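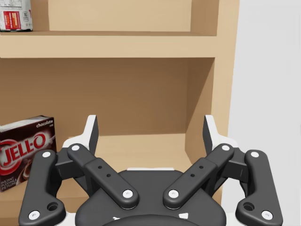 Simulation still: Siv Hovland, Niveck Zirnmont

Ticket 2215
Opened: December 2023
Raised by: Maj-Britt Strand, night fill, Zirnmont store
Assigned to: Brayden Lemieux, Esau support
Status: Closed, with one item carried over
Subject: Esau plan keeps sending dry goods back to us for facing up, and the roster doesn't allow for it

Maj-Britt Strand
Hello Brayden, and thank you for ringing back so quickly last time, it was much appreciated by all of us on nights. I'll try to put everything in one place so you don't have to go hunting through the old emails. Since build 329 went onto the planning screens, the dry goods bays (baking, puddings, tinned veg) come up on my handheld as "filled, needs facing" nearly every shift. Under the new arrangement Esau is meant to do the filling and we do the checking, and the roster was cut to suit. That leaves six of us for the whole floor. When a bay comes back for facing it's a person who walks over and does it, and that person was supposed to be on the dairy delivery. I don't mind facing up, I've done it for years and I rather like it, but I can't be in two aisles.

Siv asked me to look at the rehearsal runs with her before the next lot of changes goes live, so I have been doing that on my breaks. I'm still learning which button is which, so please be patient with me.

Brayden Lemieux
Hi Maj-Britt, no trouble at all, and please don't apologise for the long message, it saves me asking. Could you or Siv tell me three things: which bay template the rehearsals are using, whether the "needs facing" flag turns up in rehearsal as well as on the floor, and whether it's the same products every time? I've asked our integration people at Sönmez for the flag settings in the meantime.

Siv Hovland
Jumping in for Maj-Britt, who is on the floor. The template is the 660 mm bay, which was copied over from the old planogram when we set up. The flag turns up in rehearsal too. As for products, it's mostly cartons. Tins get flagged now and then, but the small boxes are what fills up Maj-Britt's list. I'm adding another still from the same rehearsal set. 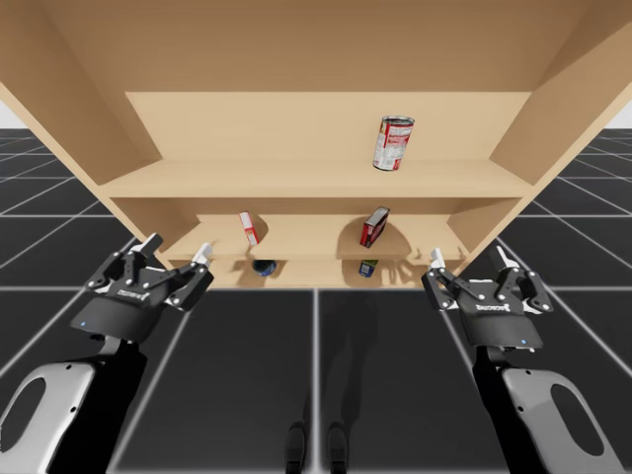 Brayden, what we'd like on nights is a way of telling a bay that is a bit untidy from one that really needs a person. At present both come up the same colour on the handheld, so whoever is nearest drops what they're doing and goes. If I were walking past, I'd leave the tin on the upper shelf alone, it's standing up and a customer could find it. The two small boxes on the shelf below are on a lean, the pair of them, and those I would stop for every time. Could the flag follow that sort of thinking? Ulla Hovland on days says the same, and she and I don't always agree about facing! – Maj-Britt

Brayden Lemieux
That is really useful, thank you both. Sönmez have come back to me and there are two separate faults, so bear with me.

First, build 329 changed the default for the facing check. It used to ask whether an item was upright within a tolerance. Now it asks whether the item matches the planogram position, so an upright tin a little way over from its spot gets treated just like a carton on its side. I've put your site back on the older check.

Second, the flags were all going out at one priority. I've split them. "Needs a person" will buzz the handheld and "Tidy when passing" will sit quietly on the list until someone clears it or the shift ends.

Could you try:
1. Sign out of the handhelds and back in, so they pick up the new priorities.
2. Rerun the dry goods rehearsal on the 660 mm template.
3. Check one bay by eye against the list and tell me where you disagree.

Maj-Britt Strand
All done. One handheld needed signing out twice (the one with the tape on the back, it's always been difficult). The list is much shorter and I agreed with nearly all of it. My one quarrel is with packets of gelatine, which it thinks can wait and I don't, they slide.

Brayden Lemieux
Gelatine moved up to "Needs a person". Are you happy for me to close?

Maj-Britt Strand
Not quite, sorry. The roster is the other half of this. Arvid Nyberg worked out the night hours as though facing took no time at all, and I would like the handheld to record how long we spend on it, so that he has something to go by. Please make it go by bay and leave our names off. A couple of the crew are nervous about being timed, and I promised them I would ask.

Brayden Lemieux
Completely fair. I can switch on time per bay with the sign-in stripped out before it's stored. Arvid will need to approve it from your end, so I've sent him the form and copied you in.

Arvid Nyberg
Approved, by bay only. Maj-Britt, I'll go through the hours with you and the crew in May, before the next roster is set. If dairy is being left short in the meantime, ring me and I'll find cover.

Closed by Brayden Lemieux. Facing check and flag priorities resolved. Carried over: time per bay report, owner Arvid Nyberg.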